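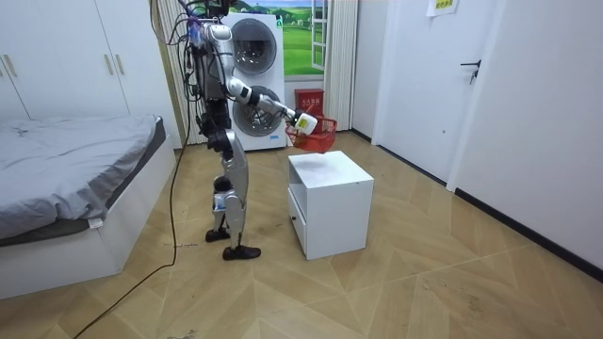
Up at 7 with every intention of getting the little bedroom finished before lunch, and of course it's now gone four and I'm sitting on the bottom stair with a mug of tea writing this instead. But it's nearly there! Well, it's a good deal nearer than it was at the start of June, when you couldn't get the door open past the ironing board.

The floor is what pleases me most. All that time under the brown carpet (which I never liked, not even when it was new) and now there's that lovely pale herringbone from wall to wall and it makes the room feel twice the size. I keep going in to look at it. I walked across it in my socks this morning and nearly went over, so I shall have to get a rug, or slippers with a proper sole on them.

The bed has the grey sheet on for now. I did mean to iron it and then I didn't. It hangs down in folds over the side and the label sticks out at the bottom, and I know perfectly well Heather will spot that label the minute she puts her bag down. She's coming for 3 nights, on the afternoon train from Gadcombe, and she has already told me on the phone not to go to any trouble. Heather Merrick has been telling me not to go to any trouble since we shared that awful flat in Stenance, and she always runs a finger along the shelf anyway.

White bedside cabinet next. I paid 100 for that and the bed together, from Hartmut Hellwig when he was clearing out the Korletey house, and I still think I did well out of it. There's a scuff in the middle of the top that won't come off. I've tried washing-up liquid, I've tried bicarb, I've tried the pink paste that's meant to shift anything, and it's still there, very faint, looking at me. A lamp would cover it, or a doily, if anybody still has doilies. Mum had a drawer full and I gave the lot away, which I now regret. The drawer has a nice little dark knob and I'm leaving that alone, although I did spend a silly half hour looking at china ones with flowers on.

And then the red basket. I love that basket, it's only plastic but it's got the woven look down the sides and a handle, so you can carry the bits and bobs from room to room instead of making six trips. I want it on the cabinet for Heather with a flannel and some hand cream in it, and those oat biscuits she pretends not to like. Or does it look a bit much, red, with everything else white and grey? I went back and forth on that all through my sandwich. Decided it cheers things up. It's staying.

The appliances are the real trouble. They're still stacked up behind the cabinet and I can't have her waking up to that. I rang the shop in Drirkum about taking them and the man gave me a reference number, 476, and said someone would ring back. No one has. I'll try again first thing, and if that's no good they'll have to go in the hall under a tablecloth and we'll squeeze past.

Still to do: curtains (up, they're washed), find the other pillowcase, light bulb, rug, tuck that blessed label in. Oh, and hangers. She brings far too many cardigans.

Soup for tea, I think. My knees have had enough.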